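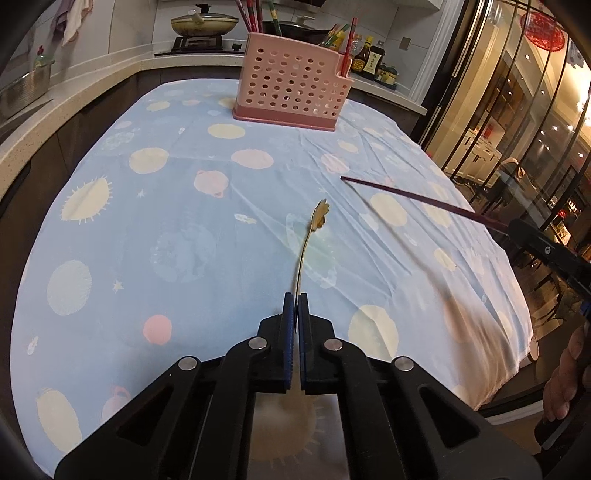

Olga Lobo
Rédactrice technique, Veltance

4. Mise en service de la tempéreuse Otska

Cette section concerne le premier tempérage de chocolat noir de couverture. Pour le lait et le blanc, se reporter au tableau des courbes en annexe.

4.1 Préparation

1. Poser l'appareil sur un plan stable, à l'écart de tout point d'eau.
2. Régler les pieds jusqu'à ce que le niveau à bulle soit centré.
3. Essuyer la cuve avec un chiffon sec non pelucheux.
4. Verser les pistoles sans dépasser le repère MAX.

ATTENTION — Ne jamais rincer la cuve juste avant usage. Quelques gouttes d'eau suffisent à faire masser le chocolat.

4.2 Cycle de tempérage

1. Appuyer sur MARCHE, puis sélectionner le programme 169 (noir).
2. Laisser fondre jusqu'à 50 °C. Le voyant reste orange.
3. Au signal sonore, ajouter les pistoles de réserve par la trappe et refermer.
4. Attendre la descente à 28 °C, puis la remontée à 31 °C. Le voyant passe au vert.
5. Tremper la pointe d'un couteau et laisser cristalliser. Un film brillant et sans traces indique un tempérage correct.

Note : si le film reste mat ou strié, relancer le cycle à l'étape 2. Il n'est pas nécessaire de vider la cuve.

4.3 Codes d'erreur

E587 — Sonde non détectée. Éteindre, rebrancher le connecteur, redémarrer.
E666 — Surchauffe. Couper l'alimentation et laisser refroidir capot ouvert.

Les moules Sosetti se fixent sur le plateau vibrant sans adaptateur. Pour les moules Baptista, monter d'abord la bride fournie (voir 5.2).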